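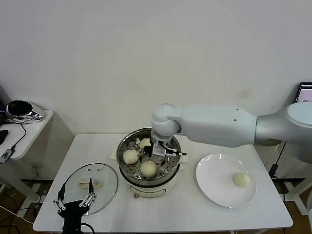
Three buns in the steamer basket.

Subject: Re: [closets] sloped ceiling, sliding doors or hinged?

Hi everyone,

It's in! The wall of closets under the slope is finished, the doors went on Saturday, and I keep walking upstairs just to open and shut them. Thanks to all of you who answered my first message back in the spring, I used a lot more of the advice than I thought I would.

For those who missed it, the room is the back bedroom at the top of the house. The ceiling comes down to a knee wall on the long side, and for years we had a rail on wheels in there with a sheet over it (you know the look). I went with the Lurkia frames in the end, the deep ones, in 4 sections. The low section is only as tall as the knee wall and the others step up with the roof. All of the fronts are the Evel oak veneer with the grain running straight across from one door to the next. I was so worried that would look fussy in a small room, but it makes the whole wall feel calm and wide, and it picks up the color of the floorboards beautifully.

The total for frames, fronts and hinges came to $1257, which includes one replacement side panel that I cut on the wrong side of the line. Lining fabric and lights were extra and I have lost the receipts, so please don't ask!

The tallest frame is 2000 mm and it fit with just enough room to tip it upright. Measure the diagonal before you order. I did it with a strip of cardboard and I'd do it the same way again.
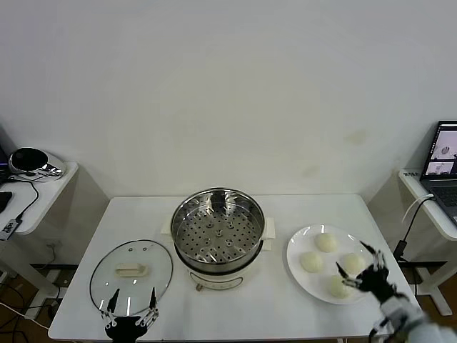 A list member wrote:
> I would think hard before putting hinged doors under a slope.
> We have them in our guest room and the top corner of the tall
> door hits the ceiling well before it's fully open. Sliders waste
> some access, since you can only ever get at half the closet, but
> they never hit anything. Also, has anybody lined the backs with
> Nuditex? I love the look of it in the showroom but I wonder if it
> sags after a summer or two in a warm attic.

You were right to warn me about the corner, and I nearly changed the order that same night. What saved the hinged doors was setting the whole run forward from the knee wall, so that the doors swing out under the flat part of the ceiling. I lost some floor and gained a crawl space behind for suitcases. If your room is narrower than mine I think sliders are still the better bet.

As for the Nuditex, yes, I used it, in the sand color, and I adore it. It has a soft, slightly ribbed feel and it makes the inside of a plain box look like something out of an old tailor's shop. I can't tell you how it behaves after a summer or two. Ask me again! For anyone who wants to try it, these are my notes so far:

1. Cut every panel with a good margin on all sides and let it lie flat overnight. Mine had been on a roll for weeks and fought me the whole way.

2. Staple the top edge first, then the bottom, then the sides. Pull from the center outward. The strip across the top hides the staples, so order enough of it to go all the way around.
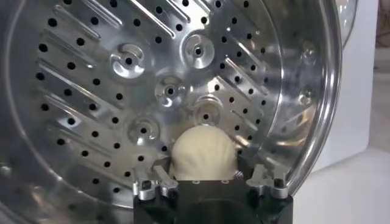 3. Leave the holes for the shelf pins until last. Feel for them through the fabric with your thumb and poke each one with an awl. I marked mine beforehand with chalk and every mark was a little off.

4. Put the lights in before the lining, so the wire runs behind it. I did this in three sections and forgot in the low one, where there's now a wire I look at every morning.

The drawers are the part I'd love help with. I have the Achari runners, the soft-closing kind, and they're wonderful on the wide drawers, but on the two narrow ones the front ends up a hair crooked no matter which screw I turn. Is there a trick to it? Does the left runner need to be set first? The sheet in the box shows the wide size only.
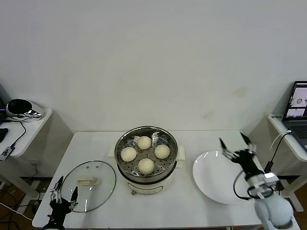 Four buns, lid off to the side.

I'm also still choosing handles. Right now each door has a loop of masking tape, and it's a surprisingly handsome shade next to the oak. I'm leaning toward a long thin pull in dark bronze, set low on the tall doors and high on the short ones so they all line up in a row. If you've done handles in a straight line across doors of different heights, please tell me how it looks from the bed!

Happy building,
the one with the attic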